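Desk color for a small home office?

demarfan17
Painting my old desk next weekend and stuck between dark gray and plain white. The room is tiny, 11 feet across. Help!

sirna_k
White! Dark tops show every speck of dust.

dobson100
Disagree – mine's been dark gray since December and I wipe it maybe twice a month. 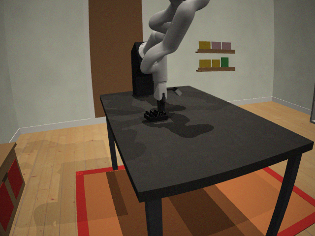 Dark gray top, close to the shade I mean

demarfan17
Ooh, I like that gray. Matte or satin?

sirna_k
Satin, if you must. Still voting white.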